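Storing paper at home: manuals, booklets, maps and loose documents
3/11/21
By the Skadmont household desk

Paper kept indoors fails from four causes: moisture, light, acid and poor support. Most household collections suffer from the first and last. The measures below apply to appliance manuals, travel booklets, theatre programs, folded maps and general records. They do not cover photographs or film, which need different enclosures.

Humidity

Keep relative humidity between 40 and 55 per cent. Above 65 per cent, mould becomes a risk within days on coated stock. Below 30 per cent, folds go brittle. A basic digital hygrometer is adequate. Place it inside the cupboard at shelf height and read it morning and evening for a week before deciding whether anything needs to change.

Linen cupboards that share a wall with a bathroom are a poor choice. So are garages, roof spaces and the cupboard over the fridge. An interior wardrobe shelf is usually the most stable location in a brick veneer house. Leave a 25 mm gap between the box and any external wall.

Silica gel sachets work only in a sealed container. In an ordinary cardboard box they saturate and do nothing further. In a clip-lid tub, use 100 g of indicating gel for a 20 L volume and regenerate it in the oven when the colour changes. Follow the temperature on the packet.

Fasteners

Remove rubber bands, paper clips and sticky notes before storage. Rubber bands perish and bond to the cover. Steel clips rust and leave a mark that cannot be washed out. Saddle-stitched booklets are a separate case: leave the staples in place unless rust is already visible. To take out a rusted staple, open the booklet at the centre spread, lift the legs with a thin blunt blade, turn the booklet over and draw the crown straight out. Resew through the existing holes with unbleached linen thread, three holes for anything under A5 and five for larger sizes.

Sorting and stacking

Sort by size first and subject second. Mixed sizes in one pile produce a step, and the larger sheets curl over it. Stack thin booklets flat with the spines alternating left and right, as the folded edge is thicker than the open one and a pile with all its spines together will lean. Limit the height to 90 mm. Past that point the bottom covers begin to take an impression from the staples above.

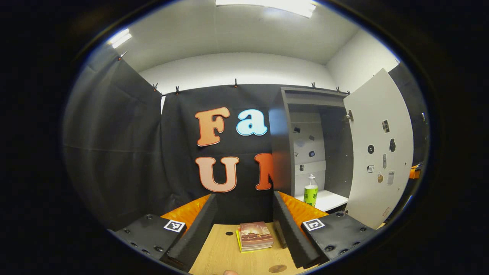 Books with a square spine more than 10 mm thick can stand upright, provided they are supported on both sides. Thinner items slump when stood up and take a permanent curve. If they must be upright, use a magazine file and fill the spare width with a folded piece of acid-free card.

Glossy covers can stick together under pressure, a fault known as blocking. Interleave them with plain unbuffered tissue. Baking paper is not a substitute, as some types carry a silicone coating of unknown stability. If two covers have already blocked, do not pull them apart dry.

Boxes

A drop-front box is easier to use than a lidded one, as the contents slide out without being lifted by the corners. The Esenar A4 box and the Alico flat file both suit this purpose. The Alico has a metal-edged corner and tolerates stacking; the Esenar is glued and should be kept to a single layer. Shoe boxes are acidic and should be lined if used at all.

Label the short end in pencil. Ballpoint migrates and most adhesive labels let go after a few summers. Record the contents on a sheet kept inside the lid. For collections over 1,000 items, a spreadsheet with a box number and position is quicker to search.

Light

Reds and yellows in printed covers fade first. Keep anything on display out of direct sun and rotate it every 3 months. UV film on the window slows the process but does not stop it, and visible light does its share of the damage.

Pests

Silverfish graze on sizing and starch paste. Look for irregular scraped patches on covers and a peppery residue in the box corners. Vacuum the shelf with a crevice tool, wipe it with a barely damp cloth and let it dry with the door open for a full day. Do not spray insecticide near paper. Sticky traps go on the floor of the cupboard, one at each rear corner, and should be checked in November and again at the end of summer.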